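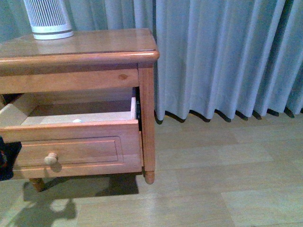

Jahangir Kumarasinghe wrote to us in April that his Dokix arm had opened the same drawer every evening without trouble, and then one night it simply kept on pulling. The drawer had reached the end of its travel, the arm didn't accept that, and the whole nightstand came forward with it. He asked whether he had set something up wrong. He had, a little, but so had we, because the old version of this section put the stop test on a page most people never reached. We have moved it up front and rewritten it, and we thank him for his patience.

Section 6. When the arm keeps pulling (fault 57, "Travel limit not found")

What the fault means

Your Dokix learns how far a drawer opens by feeling for the point where the pull gets harder. On a drawer with metal runners this point is usually clear. On an older drawer that slides wood on wood, or one that has been packed full, the pull may be stiff the whole way along and the arm can lose track of where the end is. When it notices that it is lost, it stops, holds still and shows fault 57 on the base. When it doesn't notice, it goes on pulling, and that is the case we would like you to take seriously.

CAUTION: If the furniture itself starts to move, press the red stop button on the base right away. Do not try to hold the furniture back with your hands, and please don't reach in between the drawer and the gripper. Keep children and pets out of the room until you have finished step 4.

CAUTION: A light nightstand or chest can tip forward when its drawer is open and something is pulling on it. Take lamps, glasses of water and anything with a cord off the top before you do any of the steps below.

Clearing the fault

1. Press the red stop button, even if the arm has already stopped by itself. The ring on the base turns from amber to red.

2. Open the gripper by hand, using the gray release lever under the wrist. It takes a firm push. If the fingers are still hooked behind the knob, ease the drawer toward the arm a little to take the strain off, then try the lever again.

3. Fold the arm back until it clicks into its rest position, well away from the drawer.

4. Turn the red button clockwise to let it out, then hold the Dewan key on the remote until you hear two beeps. The fault number should go out. If it comes straight back, leave the arm folded and go to "If the fault returns" at the end of this section.

Note: Clearing the fault also wipes the saved travel for that drawer. Your other drawers and doors keep theirs, so there is no need to teach the whole room again.

Checking the furniture

5. Slide the drawer in and out by hand a few times, slowly. You are feeling for places where it catches. Look along both runners for a loose screw or a bent edge, and see to those before you go any further.

6. Take out anything that could roll forward and jam behind the drawer front. Small things are the usual trouble, and they are easy to miss when you are looking from above.

7. Push the drawer shut, put your palm on top of the furniture and rock it gently. If it moves easily, fasten it to the wall with a suitable furniture strap, or choose a heavier piece for the arm to work with.

Teaching the drawer again

8. In the menu, choose Joseck Teach, then Drawer, then New.

9. Guide the gripper to the knob by hand and let it close. Give the arm a light tug to be sure the grip is centered. A round knob needs more care here than a bar handle, and it is well worth a second try if the fingers sit crooked.

10. Pull the drawer out with the arm, stopping a little short of the end. Press Save.

11. Set the travel limit yourself, in millimeters, under Limits. Measure the opening with a ruler and enter a smaller number. On our own test drawer the full opening is 295, and we are quite happy to give up a bit of reach for a quiet night.

12. Under Pull Strength, choose 100. This is the lowest setting. Raise it only if the drawer will not open, one step at a time, and run the stop test again after every change.

The stop test

13. Stand beside the arm with one hand on the red button. Start a single opening from the remote. The arm should slow down, stop at your limit and let go of the knob. Watch the feet of the furniture while it does this; they should stay exactly where they are.

If the fault returns

Switch the arm off at the wall and leave it off overnight, then repeat steps 4 to 13. Should it still show 57, the force sensor in the wrist needs to be looked at, and that is a job for the Raltavden service desk. Please don't open the wrist cover yourself. Have the serial number ready (it is on the underside of the base) and tell us what sort of runners the drawer has.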